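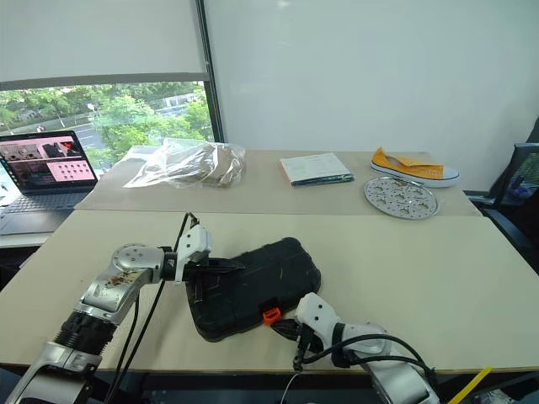
The reading room of the Skamach house opens at two in the afternoon, and by half past most of the chairs are taken. The people in them came to the city from at least three countries, and many of them write in a language that can no longer be printed at home.

Skamach began as a shelf of books in the back of a bakery. The shelf belonged to a group of exiled writers who had carried out what they could: a few paperbacks, some photocopied essays, one typed novel with its last chapter missing. They lent these to one another and wrote the dates in a school notebook. The notebook is still in use, though the bakery closed and the books now fill two rooms on the second floor of an old insurance office on Begović Street.

The house puts out a magazine called Skimska twice a year. Each issue carries poems, short fiction and court reports from trials that the papers at home don't cover. It is printed in the original with a translation on the facing page. The editors say the translation was added for a practical reason. Their own children were growing up here and couldn't read the work.

That worry comes up often. Writers who left in their forties describe a split audience. Readers at home get the texts in pieces, copied into messages and passed along, sometimes without the author's name. Readers here get the whole text but need the footnotes. One novelist, who asked not to be named because her parents haven't left, said she has stopped explaining street names. If a reader doesn't know where the bridge is, she said, the reader can still cross it.

The April issue of Skimska was given over to a single long poem, "Jellel," which had been going around in fragments for years. It follows a family packing an apartment over one night. Most of it is a list of things: spoons, a radio, a coat that fits none of them. The author finished it in a rented room and sent it to the house in 30 separate messages, out of order. Putting them in sequence took the editors most of the winter, and two stanzas are still disputed.

Not everyone at the house liked the poem. Older members thought it too quiet for the times and wanted something that named the officials responsible. Younger ones answered that the officials are named every day and that the coat is what people remember. The argument ran over several meetings, and a short version of it was printed at the back of the issue.

Money is tight. The city covers the rent through the end of next year, and the magazine pays for its own paper and little else. Contributors get three copies and a dinner. A plan to record older poets reading their work aloud has been put off twice.

The readings go on anyway, on the first evening of every month. They start late and the door stays open to the stairs so latecomers can listen from there.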